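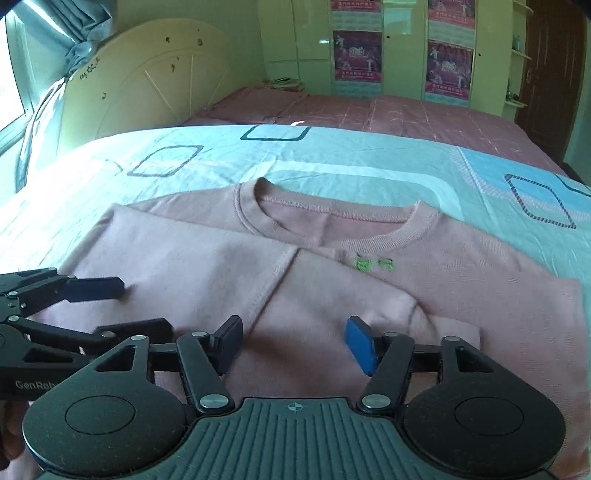
The students in Eltard's robotics club spent most of the term folding clothes. The club has 18 members, nearly all in their second year, and its project is called Hasen.

"We'd done the maze and the line-following the year before," said the club's president, an engineering student. "People wanted something they could explain to their parents."

Members record themselves folding at home with a pair of hand-held grippers, one in each hand. The recordings go to Ama, a program the club wrote to sort them, and then to the arm in the workshop. The target was 3000 folds by December.

"We're at almost 100 a day when everyone does their share," the president said. "Exams slowed us down."

Sleeves were the hard part. A second-year who looks after the recordings said a long sleeve has to go across the front in one movement, and the cuff has to end up flat.

"With your fingers you fix it without thinking. With grippers you pinch too much, and the collar comes along with it. I redid my first one 15 times."

The club asks for ordinary beds and ordinary clothes in whatever colour people own. Early recordings made on a grey workshop bench were no help once the arm met a patterned sheet.

"It did T-shirts fine and then went for the pattern," the second-year said. "So now we do it at home – my mum has stopped asking."

The club will take Hasen to the Kurup student challenge, where each team gets a basket of clothing it hasn't seen before. Sweatshirts are allowed. Hoods are optional, and the president said the team will probably leave them out this year.

New members can join at the start of next term. The workshop opens at 4 pm.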